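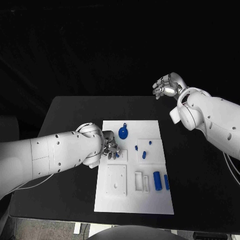
12th October

Equipment planning, bimanual cell, next budget period. Notes from this morning plus what Nantana and I agreed over lunch. Kai to correct anything I have wrong on the quotes.

Where the money stands: the cell is allotted 2000 for consumables and small parts. Anything larger goes on the capital request, which closes at the end of October. Hands are capital. Cables, fingertip pads, peg sets and plates are small parts.

1. Hands

Finger segments are the item with the longest lead time. Betent quotes 36 working days for a full finger, less for a single segment if they have it on the shelf. We hold no spare fingers at present. If one goes down in the middle of the insertion runs we lose the cell for seven weeks or more. I want 2 complete fingers on the capital request, one per side. Need to check that left and right use the same part number below the knuckle. The drawing says yes, the parts list says no.

Kai asked about switching both sides to the Menirer gripper, three fingers, simpler to service. Looked at it again. Payload is fine. The adapter flange is extra and the driver would have to be rewritten, so the saving disappears. Also most of the peg grasps were recorded with the present hands and would be of little use after the change. Leave it for this period.

2. Cabling

External loops at the wrist and behind the right arm still worry me. Options are the Kpodo sleeve kit (clips onto the shell, no drilling) or our own spiral wrap and ties. The kit needs 11 mm of clearance at the elbow bend and I measured less than that with the arm folded. Ask Kpodo for the low-profile version before ordering. If they don't have one, spiral wrap, charge to small parts.

3. Insertion parts

Current set: white plates and frames, blue pegs and cylinders, blue pulley-type part. All worked on the large white board. The small peg is the one that matters for wear. Logged 103 attempts with the same peg, then measured it against a fresh print. Undersize at the tip, enough that the fit is now easier than it should be and the success rate flatters us. Proposal: replace pegs on a fixed count, plates only when the hole gauge says so.

Printing in house vs. ordering from Kurnora: in house is cheaper per part but Nantana spent most of a day sorting good ones from bad. Kurnora holds a tighter tolerance on the cylinders. Suggest we order cylinders and small pegs, and keep printing plates and frames.

4. Table and background

Keep the black table and black curtain. Nantana wants a second curtain for the side facing the window. Cheap, put it on small parts. A clamp for the board would also help. At the moment we re-zero by eye whenever it gets nudged. Kai has two toggle clamps in his drawer that may fit, try those first.

5. Not asking for

Second cell. Force plate under the board. New chairs.

To do

Kai: get the Betent quote in writing, with the split between finger and segment prices. Confirm part numbers left/right.
Nantana: Kpodo clearance question. Count sheet for peg replacement, tape it by the controller.
Me: draft the capital request, Kurnora order form, gauge the square plate with the round hole again with the proper pin set.

Added 4:40 pm. Betent answered by phone. Segments are in stock, full fingers are not. Lead time unchanged. Part numbers still open.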